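Search this site
Enter keywords
Search

Robot kitchen help still a way off, says Tronlow shop that tried the pitch

Last updated: 2019-06-16
69 shares | 15 comments

TRONLOW – The company that wants to put robot arms in small kitchens and stockrooms opened its doors to local business owners this month. Most of them left with their checkbooks still in their pockets.

Pellis, a young automation firm with a workshop on Mallet Street, invited shopkeepers and a few curious neighbors to hear how soon a machine might take over the dull jobs: clearing counters, sorting returns, putting things back in the bowl or bin where they belong.
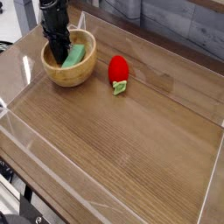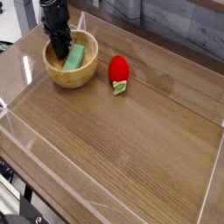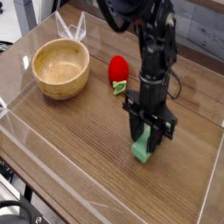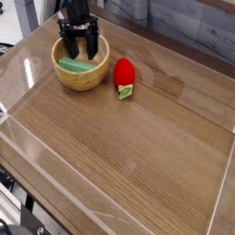 A black gripper, a green block, a wooden bowl and a red toy strawberry on a tabletop with clear walls.

Gaspard Poulain, who runs the company's demonstrations, told the group that picking up a soft object and placing it where it should go is harder than it sounds. A sponge squashes. A bowl has sloping sides. The arm has to get its fingers down over the rim without tipping anything.

Fair enough. But the people in the room had come to hear about their own counters, and those counters do not have walls around them or so few things on top.

"I have 1014 different items in the store, and customers put them down wherever they like," said Ginette Riviere, owner of the Wenitton housewares shop. "Show me it can deal with a Saturday's mess and I'll listen."

Riviere had been approached by Pellis in January with an offer to take part in a trial. She said she asked two questions, what it would cost when it broke and who would come to fix it, and is still waiting for a clear answer to the second.

Poulain said service terms were being worked out. He would not give a price for the arm or a date when it might go on sale. He did say the firm had no plans to sell to private homes for now, which will disappoint anyone hoping to be rid of the dishes.

Corentin Tessier has heard this sort of thing before. He managed a warehouse for 15 years and watched three different sorting systems arrive with a lot of noise and leave quietly. The machines he saw succeed did one thing all day with boxes of the same size, he said. The trouble started when somebody wanted them to handle a mixed shelf.

"They always tell you the next version will do it," Tessier said. "My nephew can tidy a table and he's six. He won't, but he can."

Others were kinder. Paweena Chaimongkol, who has a lunch counter two doors down from the workshop, said she would try an arm on the closing shift if it were free and if someone from Pellis stayed with it. She loses a good part of every evening to wiping down and putting away, and finding staff for those hours has been hard. What she would not do is pay for a machine and then pay a person to watch it.

That is where the sums tend to fall apart for a small business. A dishwasher or a floor scrubber can be left alone once it is switched on. An arm that picks up loose objects may need someone nearby to set out the work, clear up a dropped item and start it again, and the company offered no figures on how often that happens. Asked for them, Poulain said results depended on the task and the setup.

Sarahí Zepeda, who teaches shop skills at the adult learning center and sat in on the talk, thought the arm's makers should pick one chore and publish how long it takes, failures included. She would also like to see it run with objects the audience brings from home – keys, a wet rag, a bag of onions.

Pellis said it would consider the idea for its next open evening, which has not been scheduled. Riviere said she plans to bring a colander.

15 comments | Share this story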